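Dye shed notebook, September 10, 2022

Onion skins again. The Jallelau lot sent over a bin bag of them, mostly brown with a few red mixed in, and I couldn't face sorting them so they've all gone in together. 700 g dry, which fills the big pan to the brim until they wilt. Simmered with the lid on and left to cool overnight, then strained twice through the old pillowcase. The second straining was worth doing, I had bits of skin stuck in the yarn for weeks after the May batch and picking them out was miserable.

Yarn is the Ruotsalainen two-ply, the slightly greasy one. Scoured it properly this time! Two hot washes with soap flakes and the water was still coming off grey at the end of the first, so whoever told me it was ready to dye straight off the cone (Veikko, it was you) owes me a cup of tea.

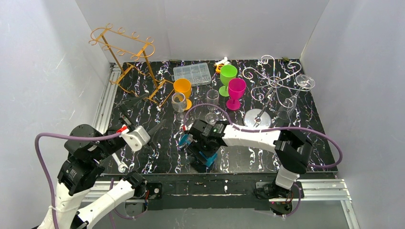
Stemware and the two wire glass racks, black marbled top.

Mordant was alum at 10 per cent of the dry weight of yarn. I left out the cream of tartar on half the skeins to see whether it matters. Tagged them with knots in the tie - one knot for with, two for without - because the pencil on the card labels never survives the bath and I end up guessing.

First skeins went in at hand-hot and came up slowly. By the time the pan was steaming they were already a strong orange, far stronger than in May, when I got a sort of weak custard. I think that was hard water. This time I used rain from the butt and it seems a different dye altogether, though I've changed the scouring as well so I can't really pin it on the one thing. Should do a tap water skein next time with everything else kept the same.
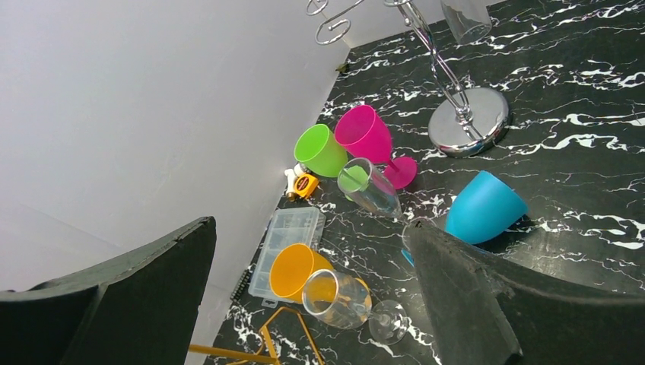

The no-tartar skeins look a shade browner to me when damp. Veikko Kuusisto says he can't see any difference and that I'm seeing what I want to see. Possibly! We'll look again by the door once they've dried, and he's not allowed to know which is which.

Tried an iron dip on two of the small ones as well. Tiny pinch in a bucket of warm water, in and out while I sang one verse of something, and they went a lovely mossy green. The third I left too long and it's mud. Felt a bit harsh too, so that one's for stuffing.
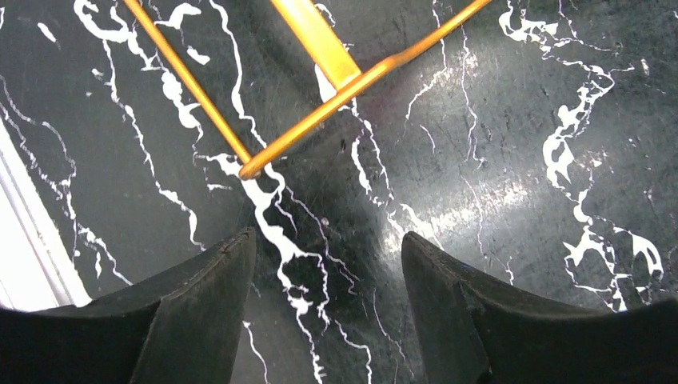
Helmi Manninen

Carrying on after lunch. Exhaust bath: put 19 mini skeins through what was left in the pan, and they've come out pale apricot, very even, which I didn't expect with that many crammed in. Prusstead want samples for their wall card so most of these can go there. The rest I'd like to keep back for overdyeing if the Tedalgate woad ever turns up.

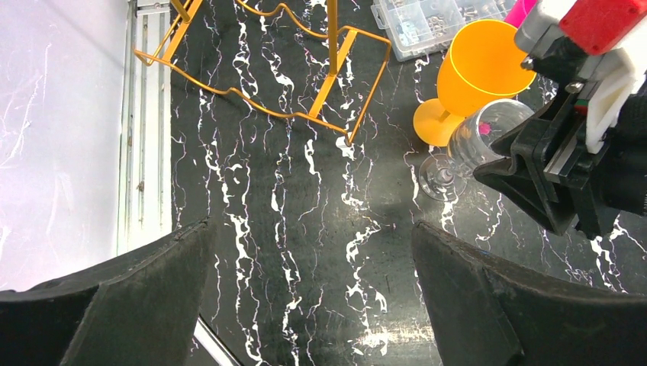
Marbled top on the wall side, with the aluminium rail.

Still to do: rinse the apricots once more, hang the greens away from the oranges, light test strips in the south window with half of each under card. Buy soap flakes. Also the blue bucket has a crack in it near the handle, so don't fill it past halfway.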